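The planner failed again at 4:40 in the afternoon, on trial 71, and Najwa Saab wrote the number on the back of her hand because her notebook was under Darnell's coffee.

"Same one?" he asked.

"Same one. Grasp pose is fine, collision check is fine, and then it picks a path through the wrist limit and stops."

Darnell Tran rolled his chair over. He had written most of the Tusell planner during his first year at Zikex, and he took its failures quietly, the way people take news about a cousin. He read the log from the bottom up.

"It's seeding from the last solution," he said.

"You told me it didn't do that."

"It didn't in March."

She opened the commit history. The change was three weeks old, under Castellanos's name, with the message "speed." It did make things faster. Planning time had dropped to 92 milliseconds, and everyone had been pleased, and she had put the number on a slide for the people from Clesa.

"If I take it out, we're slow again," she said.

"Keep it, but throw out the seed when the target moves. You only want it for replans on the same object."

She wrote the condition. It was four lines, then six when she remembered that a container could tip over without moving very far. She set the threshold on rotation as well as distance. Darnell went to rinse his cup and came back with it still full of soap.

"Run the one that broke," he said.

She loaded the kitchen with the same starting joints and paused it partway through the reach. 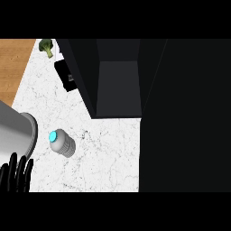
"Wrist has room," Darnell said, reading the joint values off the other monitor. "Almost 40 degrees before the limit."

"It had room last time too, at this point."

She let it go on. The fingers closed, the contact flag came up, and the arm lifted and turned the short way around. The log printed a success line in the same gray type it used for everything else.

Najwa looked at it for a while. Then she queued the whole batch, from trial 1, and put her bag on the desk.

"You're not staying?" Darnell asked.

"It takes 3 hours. I'd just watch it."

He nodded and pulled his chair closer to her screen. When she got to the elevator she could see him through the glass, with his coat on, watching trial 2.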